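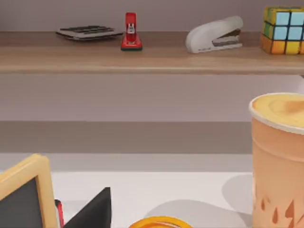
**Equipment Planning for Small Automation Labs**
Meltulbridge Technical College
Unit 2 notes: from task list to budget
Instructor: Oanh Huỳnh. Lab contact: Khang Nghiêm.

These notes go with the second session. Bring them to the lab, where we will fill in the worksheet for the Dolton bench. The Dolton bench is a single arm with a two-finger gripper working over a tabletop of household and office items. It is being planned in simulation first, and the purchase request has to be ready before the college closes its equipment round.

## 1. Start with the task, then price the arm

Most first drafts I mark start with an arm. Someone has seen a model they like, and the rest of the budget is what remains after it. Work in the other direction. Write down what has to be picked up, where it is, and where it has to go. From that you get:

- the heaviest item, which sets the payload
- the widest item the gripper has to close on, which sets the finger opening
- the farthest and highest points, which set the reach
- items that are clear, shiny or very dark, which affect the choice of camera

Payload includes the gripper and anything bolted to the wrist. A supplier's payload figure normally means the total load at the flange, so subtract the gripper before you compare it with your heaviest item. If a camera goes on the wrist, subtract that and its bracket too.

Reach is measured to the flange or the wrist centre depending on the maker. Ask which. Reach at the edge of the envelope is also less useful than it looks on paper, as the arm will be nearly straight there and has few ways of turning the hand.

## 2. Fingers and gripper

Budget for the gripper as its own line, with fingers as a second line. Fingers wear, crack and get changed for other shapes. A bench that runs mixed objects will usually go through more than one design before people stop asking for changes.
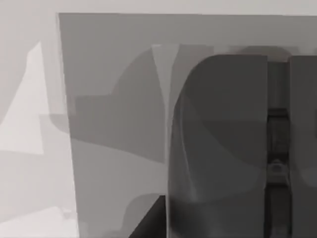
*Fig. 1. Simulated close view in shades of grey. The near gripper finger is on the right, with part of the second finger at the edge.*

Questions to put to the supplier:

1. Can fingers be swapped with hand tools?
2. Are the mounting drawings supplied, or do we have to measure?
3. Does the gripper report its opening, or only open and closed?
4. What is the lead time on a replacement pair?

Close views matter for the camera budget as well. When the hand is near an object, the fingers can fill a large part of what the camera sees. If your task depends on seeing the contact point, plan for a second camera or a different mount now, and price the cable and the bracket with it. Khang has the bracket drawings and will lend them out.

## 3. What simulation saves and what it doesn't

The Dumby model is the simulated version of our bench. It lets us try arm positions, camera positions and object layouts before we sign anything. It is good for checking whether the arm can get to a place, whether two things collide, and what a camera would have in view from a given mount.

It is weaker on friction, soft objects, cable drag and glass. Don't use a simulated grip as your only evidence that a gripper is strong enough. Ask for a loan unit or a supplier demonstration with your own objects.

Simulation has its own costs, and they belong in the budget:

- a workstation with a suitable graphics card
- storage for the recorded runs
- licences, if your software needs them
- staff time to build and adjust the object models

The last one is the line students leave out. Put hours against it even if no money changes hands.

## 4. Choosing the object set

Objects are cheap compared with an arm, so they tend to be bought in a hurry at the end. Choose them early, as the list drives everything in section 1. Aim for a range of shapes and surfaces. 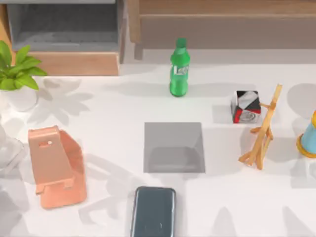 For each object record the width at the place you expect to grip it, the weight, the surface, and whether it can tip over. Buy spares of anything that dents or breaks, and keep the receipt with the product code so that the same item can be bought again. A bottle that changes shape between one batch and the next will spoil a comparison.

Lighting goes in this section too. Shadows move when a lamp or a plant moves, and a camera set up under one pattern may do worse under another. Decide if you want the light fixed or varied, then budget for lamps or blinds to match.

## 5. Building the budget sheet

Use the Quách template from the course page. It has 23 lines, and every line needs an entry, even if the entry is zero. The lines people most often leave blank:

| Line | What goes in it |
|---|---|
| Freight and customs | Ask for a delivered price |
| Mounting | Base plate, bolts, table reinforcement |
| Safety | Emergency stop, guarding, risk assessment time |
| Training | Supplier course or staff hours |
| Spares | Fingers, cables, fuses |
| Service | Yearly contract or a repair allowance |

Any single item over $1000 needs two written quotes. Quotes must cover the same scope - if one includes the controller and the other doesn't, adjust them before you compare. Note the currency and the date the quote expires.

Keep contingency on its own line. Don't spread it through the other prices, or the reviewer can't tell which of them are real.

## 6. Before the lab

- Read sections 1 and 5 again.
- Fill in the object list for your group.
- Write to one supplier with the four gripper questions and bring the reply, or a copy of what you sent.
- Mark any figure you guessed with a G.

Khang will have the Dumby model open at the start of the lab for groups who want to check reach. Sheets are handed in on paper at the end.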